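About Celtley

Hi, and thanks for clicking through to the page that most people skip! Celtley is a very small robot workshop run out of my house (the garage first, then the back room when the garage got too cold for the glue to set). I build arms and hands, I fix arms and hands that other people have given up on, and I write up what I learn so you can have a go at home too.

How it started is a bit embarrassing. I bought a box of used servo motors for 200 dollars thinking I'd make a camera slider, and the slider never happened. What I made was a wobbly thing with two fingers that could pick up a sock. I was so pleased with that sock that I showed it to everyone I knew, and by the next April I had a proper bench, a proper power supply and a spreadsheet called Dukis, named after nothing at all, where I wrote down every single grab and whether it held. Dukis is still going. It's now a little program with buttons, and it's the first thing I open when I sit down.

The second project was Chevalier, an arm that I cut from scrap aluminum and then rebuilt so many times that only the base plate is original. Chevalier lives on the shelf now. It can still wave if you're patient with the elbow joint, which has a click in it I never tracked down (I think it's the bearing, a friend thinks it's the belt, and we've stopped discussing it).

These days the part I love most is grasping. Moving an arm to a spot is mostly math and tidy wiring, and there's lots of good help for that online. Closing fingers on something light without squashing it is where my evenings go! So a lot of my time is spent at a table with ordinary household stuff, trying the same pickup over and over, changing one setting, and trying again. Cups, boxes, little blocks, whatever fits in a hand. I like a cloth on the table, too. Small things skid on a bare top, and chasing them gets old fast.
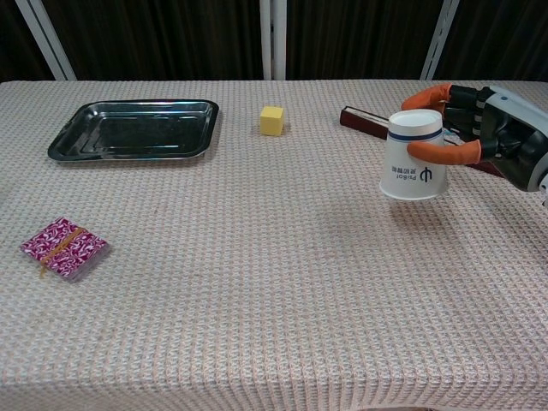 Paper cup in hand, upside down, with the tray and the yellow cube still on the cloth.

Paper cups are my favorite test, by the way. They're cheap, they're all a bit different, and they tell you right away when your grip is too strong. My rule is 13 clean pickups in a row before I call a setting good and save it. If number 12 goes wrong, back to zero. Yes, it's maddening. I've gone through a sleeve of 200 cups on one bad setting and I'd do it again.

So what can Celtley do for you? If you've got a hobby arm that shakes, drifts or drops things, write to me and tell me what it does. I do small repairs and tune-ups, and I also sell Dastora, my starter kit for a two-finger gripper. It's 300 dollars, it comes with the motors, the printed parts and a wiring chart in plain English, and you'll need a screwdriver, a free weekend and somewhere to spread out. I pack every kit myself, so orders can take a while when I'm deep in a build.

I don't do factory work, and I don't build anything that lifts a person or goes near a stove. I get asked about both more than you'd think.

The workshop is open to visitors by arrangement. Bring something for the hand to pick up! Oddly shaped things are very welcome, eggs only if they're boiled. Parking is on the street, and the door you want is the one at the side with the green mat.

Last updated 18th July, when I finally took the old kit price off the page.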